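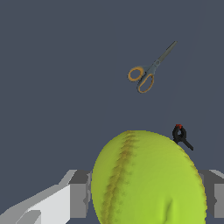
Attachment 1: softball and scissors on grey

Ticket 207, opened 22 October 2025
Product: Grurnen home printer, with the Pinen print app
Status: still open, but much happier

Hello again! Same printer as my April ticket, different moan. Anything with a big area of flat colour comes out stripy. Thin pale lines run right across the page, more or less evenly spaced, and they get worse towards the bottom. Text is fine. Small pictures are fine too, or fine enough that I can't see anything wrong without my reading glasses.

What I've tried so far:

Ran the nozzle check from the printer's own menu. Black and yellow were perfect, cyan had gaps in it. Did a normal clean, printed the check again, and the gaps had moved (moved!) but not gone.

Did the deep clean, which drinks ink like nobody's business. Cyan came back whole. I got very excited and printed a full page, and there were the lines again, only fainter.

Swapped the paper. I'd been using the cheap stuff from the bottom of the cupboard, so I put in some proper matt. Colours much nicer, lines still there.

Went poking about in the Pinen settings and found that quality had gone back to Draft. I'm sure I'd set it to 300 dpi, so I think the last update must have changed it. Put it back to 300, saved, closed the app, opened it again and it was on Draft. Grr. Did this 3 times before I noticed the little "apply to all jobs" box hiding underneath. Ticked that and it finally stuck.

Printed straight from the laptop with the Nirnen driver, no app at all. No lines on that one, so I don't think the print head is the culprit any more.

Ran the head alignment anyway and picked pattern 2, though I could hardly tell it from 3.

Where I am now: the laptop is lovely, and the app is good on matt paper but still a bit stripy on glossy. Is there a separate quality setting for glossy that I've missed? I'd also like to know how to stop the app updating itself, if that's allowed. I'm not doing another deep clean until I hear from you, as the cyan is nearly out.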